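Idun Halvorsen
Wood finishes and indoor humidity, a short thread. 1/6

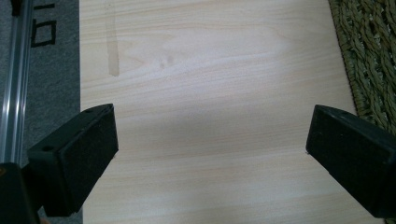

Pale wood grain, brownish streak near the upper left.

2/6 Wood moves across the grain as it gains and loses moisture. Along the grain the change is small enough to ignore in furniture. Clear finish slows the exchange. It does not stop it.

3/6 I kept two offcuts from the Myklebust shelves in the hall closet from May on. One got two coats of Vallano oil on both faces, the other on one face only. The second cupped by Wednesday of week 9.

4/6 Hall closet reading at the time: 57 percent RH. The living room runs lower, and both offcuts flattened a little after I moved them there.

5/6 So finish both faces — same product, same number of coats. Edges too. End grain takes more oil, so go back over it after 20 minutes and wipe off whatever is still sitting on the surface.

6/6 Someone asked about Nendora wax over the oil. I have only used it on a tray, so no useful data. Lay oily rags flat outside to dry, never in a pile.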